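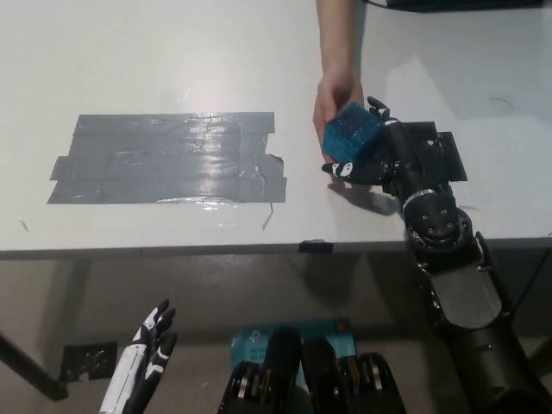 From: Apinya Yensuk
To: home-bread list
Date: 31 May 2018
Subject: Re: Starter smells like nail polish, do I start over?

On the old thread, a new member wrote:

> I have had my rye starter going since October and it was fine all
> winter. I keep it on the counter and feed it every morning before
> work. In the last couple of weeks it has started to smell like nail
> polish remover, and by evening there is gray liquid on top. It still
> bubbles but the loaves are coming out flat and the crumb is gummy
> near the bottom. Same flour, same jar, same recipe. Should I throw it
> out and start over? I would hate to lose it.

Don't throw it out. A starter that still bubbles is alive, and the smell you describe is the usual one for a starter that has run out of food. Your kitchen is warmer now than it was in the winter. At 65 degrees one feeding a day was enough. At 80 it eats everything by early afternoon and then sits hungry until the next morning. The gray liquid is the same problem showing up a second way.

Pour the liquid off or stir it in, whichever you like. If you stir it in the bread will be a little more sour. Then change the feeding. What I do in warm weather is keep 20 grams of old starter, add 100 grams of flour and 100 grams of water, and feed twice a day. You probably keep back much more than that. A lot of people discard half and top it up, and in summer that leaves too many mouths for the amount of flour. Give it 3 days on the new schedule before you bake with it. If the smell is still sharp after 5 days, write back and tell us what flour you have.

The only reasons I would throw one out are pink or orange streaks, or fuzzy mold. Gray liquid and a strong smell are neither of those.

As for the flat loaves, I think you are also letting the dough go too long. If your recipe says to leave it overnight on the counter, that was written for somebody's cold kitchen. Watch the dough and leave the clock out of it for a while. I use a straight-sided plastic tub with a rubber band at the starting level. When a mostly white dough is up by half I shape it. For rye I stop a bit earlier, and I look for small holes on the surface. Last summer my overnight dough was ready before I went to bed — I ended up moving the whole thing to mornings until the weather broke.

Cooler water helps too. I keep a pitcher in the refrigerator and mix it with tap water until it feels cool on the wrist. Some people here take the dough's temperature. I did that for one season and then lost the thermometer.

The gummy layer at the bottom could be the tired starter, or it could be that you are cutting the loaf too soon. Rye needs a long rest. I wrap mine in a towel and don't cut it until the next day. If it is more than half rye, two days is better. Check your oven as well. Mine reads 25 degrees hotter than it is, and I baked underdone bread for a whole year before I bought an oven thermometer and hung it from the rack.

If you don't bake every day, you can keep the starter in the refrigerator for the summer. Feed it, let it sit out an hour, and put it away with the lid loose. Once a week is plenty. Take it out the day before you want to bake and give it two feedings. And since you would hate to lose it, dry some. Spread a thin layer on parchment, leave it until it snaps, crumble it and put it in an envelope. I brought mine back from flakes once after the jar broke in the sink, and it was raising bread again inside of a week.

Two other things while I am writing.

The group flour order closes soon and we are at 49 bags. The mill gives us the lower price at over 50, so one or two more people would do it. It is the medium rye and the bread flour only this time. The whole wheat was old when it came last fall and I did not want to go through that again.

Also, whoever borrowed the long oval proofing baskets after the spring bake, I would like them back. There is no rush, but my daughter wants to use them next month.

Apinya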